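Food court week, or what I've been doing instead of answering email

Quick one. On my lunch hour, sort of. It's been a month of table clearing and I keep telling people I'll write it up, so.

Short version for anyone new: we're gathering examples of people cleaning up after a meal, so the model at Werine can learn from them. Hand-held gripper, camera on it, you pick the thing up the way you'd want the robot to do it, put it where it goes, done, next. No robot on site. The robot stays with Paavo in the lab and gets the benefit later, or doesn't.

Target is 1,000 good episodes before the end of January. As of last night we have 534. Faisal has a spreadsheet. Faisal always has the spreadsheet open.

We started in the lab kitchen, which was a mistake. Same table, same six mugs, same light. Policy got really good at our kitchen and fell apart everywhere else. Paavo Vainio trained on the first batch and sent me one line back, "it has learned your table." Fair.

So, food courts. Real trays, real leftovers, real people walking past with bags. Trumesari let us in outside the lunch rush, then after a few days they stopped caring what time we came, so now we get the rush too. Better data, worse for my nerves.

Stuff I've learned, no order:

Paper is the worst. Bottles are easy, they have a shape and they keep it. A crumpled napkin is a diffrent object each time you touch it. Same with wrappers. I used to go in from the side and drag them along, now I come straight down and close slow. Razia showed me that. Her success rate on napkins is way above mine and she's smug about it.

Slow down at the contact. My early episodes are all too quick, I'd close the fingers while my hand was still moving, and the policy copied it - knocked cups over all day long. The ones from this month are calmer. Boring to watch. Good.

Don't tidy before you start! I did this without noticing for a whole afternoon. Straighten the tray, nudge the cup away from the edge, then hit record. Mehwish Bhutto reviews the episodes and she caught it, all my starting layouts looked the same. Now whoever is recording isn't allowed to set the table. Other person sets it, you walk up and deal with what's there.

Fries. What do you do with fries. If you lift the wrapper with fries on it, half of them go on the table and then what, is it a fail? We argued over this for 3 days. Current rule: if they spill you pick them up, the episode counts, it just gets tagged as a recovery. Ehsan wants more of those, says recoveries are worth more than the clean ones. He may be right, Paavo is going to train with and without and we'll see.

Flat things on a flat table, still no good answer. Cards, packets of sauce, sheets of paper. You can slide a card to the edge and pinch it there, works fine for me, but I'm using a lot of judgement about when it's going to tip. Not sure that carries over from my wrist to the arm. We have 16 of those and I'd throw out most.

Also the fingers. We changed the pads again, softer ones, grippier on paper cups. You can squeeze a cup without folding it in half, most of the time. Downside is they pick up grease and then everything slips, so we wipe them down between runs. Bring more wipes than you think. I've bought out the little shop by the escalator twice.

People ask what we're doing, obviously. Mostly kids. I say we're teaching a robot to clear the table and they say where's the robot, and I haven't got a good answer to that.

What's left: more tables, different ones. Gondal said yes to us for next month, their trays are a different shape and the seating is a lot tighter, booths and so on. I want evening sessions as well, the lighting is all ceiling tubes where we are now and I'd like some windows in the set. And two-handed stuff at some point, stacking trays, wiping under them. One gripper gets you only so far.

Razia just messaged, next table's set and she's put the bottle lying down again, on purpose, she knows I hate that. Ok, going. I'll put up numbers once Paavo has trained on the new batch, and if anybody has a trick for sauce packets please please leave a comment.

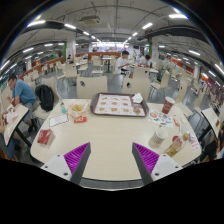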